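3. Small Containers in Shared Bedrooms

The third part of the project dealt with wastebaskets and other small containers in the bedrooms of the Billska student residence. Earlier sections covered desks and shelving. The aim was to learn where residents keep such items on an ordinary day and whether a fixed place for them shortens the time spent tidying.

Forty-four residents agreed to take part. Each kept a short log for 10 days, noting where the basket stood in the morning and where it stood at night. Room visits were made on Wednesday afternoons by Elif Naz Tekin and Ruba Issa. Baskets were recorded on floors, on chairs, on window ledges and, more often than the group had expected, on beds. An orange-red wire mesh basket with an open top and a thick smooth rim is typical of the round type included in the study.

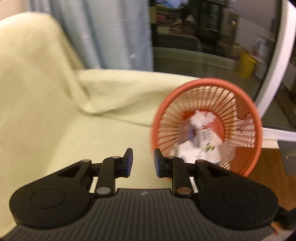 Sirkka Suominen remarked at the midterm review that a basket left on the bed is often a sign of tidying under way, and that the logs should treat it separately from a basket with no regular place. The group accepted this point and added a column to the log sheet – the first four days were then recoded from the residents' written notes.

The logs produced nearly 200 usable entries. Residents who had chosen a fixed spot beside the desk reported shorter tidying times than those who had not, although times were self-reported and no session was observed from start to finish. Open wire baskets were considered easy to carry from room to room. Several residents objected that small scraps fell through the mesh, and two had begun using paper liners.

The log sheets and the revised coding guide are included in Appendix B. Room plans prepared by Hjalti Hjaltested follow in Appendix C.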